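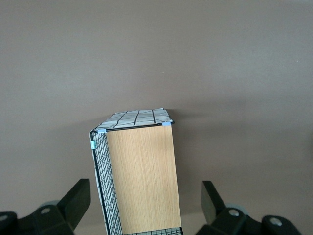 4.2 Storage at home and the order of the collection

Most of the collectors we met in Medenen did not begin with a plan for storage. They kept the first hockey programs and pucks in a bedroom drawer, and when the drawer was full they looked for another place in the same room. The result is that the collection follows the shape of the house, and its order is often clear only to the owner. In the interviews, the question "where is it kept?" gave longer answers than the question "what do you have?", and for this reason we treat storage as a separate theme.

The two kinds of storage which we separate in this paper are open and closed. Open storage means a shelf, a wall or a glass case, where visitors can look at the items. Closed storage means boxes, drawers and cubes of the general type in Figure 2, which has a front panel in light wood grain. The difference is not a matter of money. Several collectors kept their most expensive sweater in closed storage, and gave the open shelf to a cheap plastic cup from a game they had attended with a parent.

Darren Bainbridge, who agreed to be named, owns the largest collection in the study. He has 3,000 programs from the Dalberg junior league, and he sorts them by arena and then by season. He explained this choice in the following way: "I remember the building first. The year I have to look up." Other collectors found this system strange. The more common order was by season, then by opponent, with playoff games kept apart. One collector in Dobson used the colour of the cover, and she could find any program we asked for in less time than it took us to write down the title.

Closed storage also had an effect on how people spoke about giving things away. When items were on a shelf, the owner usually knew them well and had a story ready for each. When they were in boxes, the owner was often surprised during our visit. Duplicates were found, and in one home a signed stick that was believed to be lost. We had expected that such forgotten items would be easier to part with. This was not confirmed. After an item was found again, its owner became less willing to sell it or to donate it to the Flusen archive, even when the same person had told us earlier in the interview that the collection must become smaller.

Of the 40 households in the first round, all were asked to keep a short diary of each time they opened a box or moved an item. The diaries were collected in June. They are uneven in quality, and we use them only to support what was said in the interviews. The entries suggest that boxes were opened mainly for three reasons: to add a new item, to answer a question from another collector, and to clean the room. Opening a box only to look at its contents was seldom written down. It is possible that our participants did not consider this an event, and the diary form had no line for it. We return to this problem in Section 5.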